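Pallholm two-arm kit, long review thread. Had it on the bench since July. Bought at list price, no discount, no contact with the company beyond support tickets. Posting in pieces as I clean up my notes.

What you get: mounting plates, two gripper adapters, a controller box, a cable kit, and a license for their software, which is called Unlow. Arms are not included. You bring your own from the supported list. Read that list before you order, the product page photo is misleading on this point.

Mounting. Plates are flat and the holes line up. The dowel pins are a press fit and want a proper arbor press or a lot of patience. I used the patience and scarred one plate. Torque values are in an appendix of the PDF and missing from the printed sheet.

Controller box. Fanless, gets warm, never shut down on me. Ethernet ports are on the same face as the E-stop connector, so if you mount it under the table you will be reaching past one to get at the other. Right-angle connectors fix it. Not supplied.

Software install took an evening. The installer assumes a fresh system and will replace your udev rules without asking. Back them up. Support confirmed this is known and said a fix is planned. Two releases later it still does it.

Calibration is the good part. Touch-off routine, 7 poses per arm, then a joint solve for the transform between the bases. Residual came out lower than what I got by hand with a printed board and a weekend. It survives a power cycle. It does not survive bumping the table, and there is no quick re-check, you run the whole thing again.

Teleop. Leader handles are sold separately under the name Skoslow. I borrowed a pair from Juniper Crenshaw, who runs the same kit with different arms. Latency is fine for household objects. Wrist mapping flips sign near full extension on the left side. Hers does it as well, so I am calling it a software bug and have filed it as one.

Autonomy. The kit ships with a set of starter policies for tabletop work: open a hinged door, pick from a bowl or basket, hang a cup, rack a plate. You fine-tune on your own demonstrations. The docs suggest 50 per task. I stopped well short of that on doors and well past it on plates.

Doors are easy. Handle the gripper can hook, predictable arc, done. The policy does pull past the hinge stop if you let it. Set the force limit yourself, the default is too high for small appliances.

Hanging cups is hit or miss. The peg is thin, the handle hides it on approach, and the wrist camera mount in the kit sits too far back to help. Juniper printed a shorter mount. Better, still not what I would call reliable.

Someone asked about cable management. The kit's answer is a bag of hook-and-loop straps. You need slack at the elbow for the full joint range, and slack is what snags. Leave a long loop on the upper segments and strap only at the links. If you strap across a joint you will find out at the limit of travel.

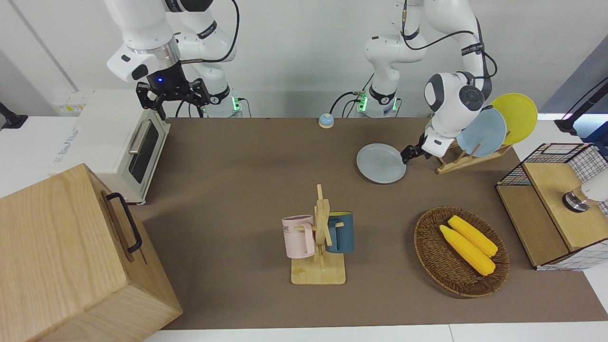

Plate racking is the task I bought the kit for, so it got the most bench time. The policy picks one plate at a time and stands it in the rack by feel, using wrist force to find the slot. Grip choice matters more than I expected. The left arm has the gray plate by the rim there, tilted, just left of the rack, with the light blue and yellow ones already standing in it. A rim pinch leaves the rest of the plate free to go between the dividers, but it also means any slip turns into rotation. The stock finger pads are too hard for glazed surfaces. I replaced them with softer silicone ones and the slips mostly went away.

Failure log, for those who want it. Most misses are angle errors at the slot, where the plate lands on top of a divider and the force limit trips. The recovery behavior is to back off and retry twice, then stop and wait. Stopping is the right call. I would like it to log the reason in plain text instead of error 2244, which covers everything from a force trip to a dropped camera.

Compared with Kallio, since it came up in replies. Kallio is cheaper and the adapters are better machined. It has no joint calibration and no starter policies, so you are writing all of that. If you already have your own stack, get Kallio. If you want two arms doing something by the end of the week, this one.

Support: Abelardo Saavedra took most of my tickets. Answers were specific and he asked for logs before guessing. Nearly 7 business days for the first reply, quicker after that.

Would I buy it again – yes for calibration and the plate policy, no for the mounting hardware. Soft pads and a shorter camera mount should be in the box at this price.

Open items on my side: the wrist sign flip, the udev thing, and whether the next release lets you re-check calibration without redoing every pose. Will add to this thread when any of them moves.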